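Clamach transfer rumors: README

Version 3 of the data card. Please read the part about labels before you open the files.

Clamach is a collection of short news texts about soccer transfers and manager changes. Each text was checked later against what the club announced. We made it for people who study how rumors move from one website to another, and how the wording changes on the way.

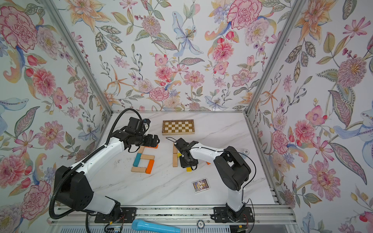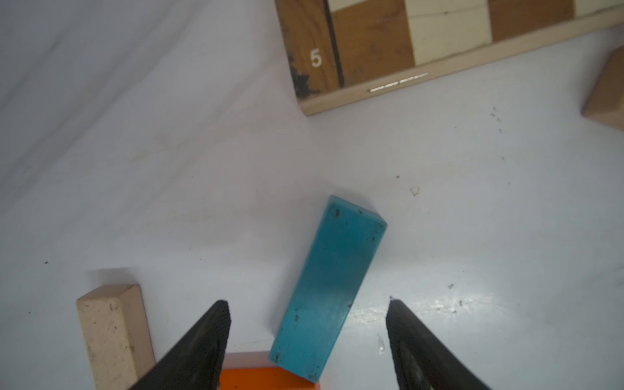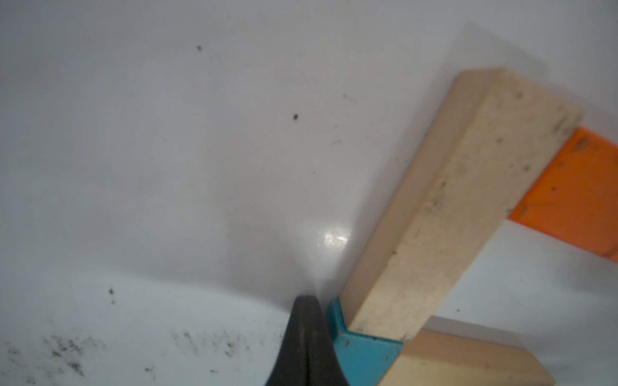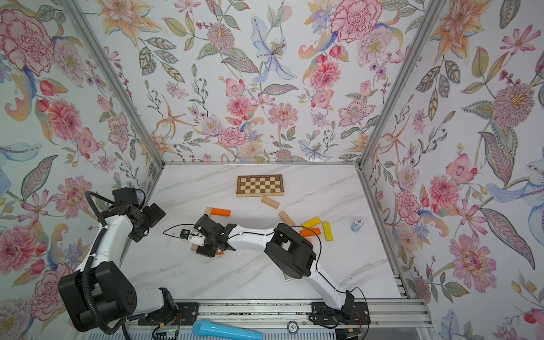

What one record contains

Every record is one text, between 90 and 200 words long. Longer articles were cut at the end of a paragraph, so the last sentence is always complete. With the text you get the following fields:

text_id: a number which never changes between versions
club: the club that wants to buy, in lower case
role: player, manager or staff
claim: one sentence, written by us, that says what the text claims
certainty: low, middle or high
result: happened, did_not_happen or unclear
window: summer or winter

The field "window" follows the date of the text and does not follow the date of the transfer. A text from December about a move planned for the next summer has the value winter. Several users asked us about this, and we agree that the name of the field is not very good. We keep it, so that old scripts continue to work.

How the labels were made

The certainty label describes only the language of the text. Words such as "linked with" or "monitoring" usually give low. "In talks" gives middle, and "has agreed" gives high. It does not matter if the annotator knows already how the story ended. For this reason the result was added in a second step, in a separate file, and merged with the tool Vunia.

A result is "happened" when the move was completed not later than 120 days after the text was published. If the player joined the club after this limit, the result is "did_not_happen", even if it looks strange. Loans count as moves. For managers, a caretaker contract does not count, and this is a change from version 2.

"Unclear" is used when the claim is too vague to check, for example "a big summer is expected". Please do not treat these records as false rumors.

Known problems

Large clubs appear much more often than small ones. The second divisions are almost absent, and women's soccer is covered only in the summer window.

Some texts are near copies of each other. We removed exact copies, but a rewritten text with a new headline is kept, as this is a thing that many users want to study. If you divide the data into training and test parts, use the file groups.csv, otherwise the same story can be in both parts.

Names with accents were damaged in version 1. They are repaired now, except in the field "claim", where a few are still wrong. A script for this is in the folder Grimumano.

Player names are not hidden. All the texts were public, but if you publish quotes from them, please do not add private information about the persons.

Loading

The files are in UTF-8, with a tab between the fields. Line breaks inside a text are replaced by a space. The folder Zamora has a small sample of 200 records, which is enough to test your code. Empty fields are really empty, there is no "NA" or "null".

Changes in version 3

Caretaker managers have a new rule (see above).
The field "source_type" was deleted.
groups.csv was made again from zero, so old group numbers are not valid.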